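Most small grocery counters get the order of things wrong. They start with the register, then add a scale wherever there is room, and the food ends up set down on whatever is left. I think the tray should come first.

I worked a produce counter for four years and have shopped at them for much longer. The trouble always starts in the same spot, the bit of surface between the customer's hands and the scale. A pear rolls. A bag of plums slumps over. Someone puts a wet umbrella down where the tomatoes were a minute ago. A shallow tray with a rim fixes most of that, and it costs less than a case of lemons.

It should also be a light color. Dark counters look good and hide scuffs, but they hide crumbs and grit just as well. On a pale tray you see dirt right away and you wipe it off.

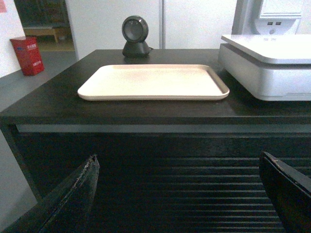 *A cream tray on a dark cabinet top, set back a little from the front edge.*

Huguette Leclerc disagrees with me on this. She ran the counter at Honorato before it moved, and she holds that a tray is one more thing to wash and one more thing to knock into. Customers can hold their own fruit for ten seconds, she says. Maybe so, if they come in with one apple. On Wednesday evenings, when people stop in after work, they come in with a phone, a child and six items.

My second complaint is with how we treat the scale. It is the one thing on the counter that both sides have to trust, and it is often shoved against the wall with its display facing the clerk. I would put it near the front, flat and clear of bags, with the panel where a shopper can read it. A single apple should get the same care as a full sack. Being off by a few grams on a purchase that small is how people decide a store is cheating them, and they don't come back to argue.

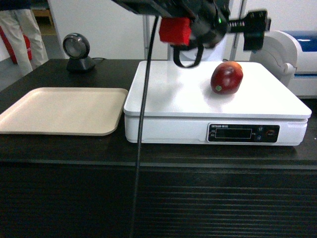
## What goes on the tray

Fruit and vegetables, and nothing else. Keys, coins and receipts belong somewhere else on the counter. Corrado Parisi tried a shared tray at his place in June and gave it up within the month -- the change kept ending up under the peppers.

I would also limit it to one kind of item at a time. Peppers get weighed, peppers get bagged, then the apples go down. It sounds slow, and for the first few days it is.
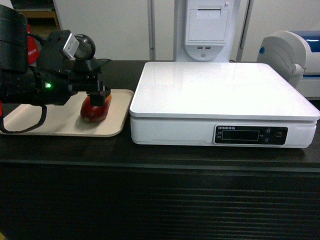
Size matters less than people think. A tray that holds one household's worth of a single vegetable is big enough. Go bigger and it starts crowding the scale, and then clerks stack things on it between customers. Low sides are better than high ones, too, for the plain reason that you can reach in from any direction without tipping your wrist.

None of this needs a remodel. I have seen a quote of 3000 dollars for a new counter in a shop where the old one was fine and only the layout was bad. Move the scale, buy the tray, and try it until the end of the month before signing anything.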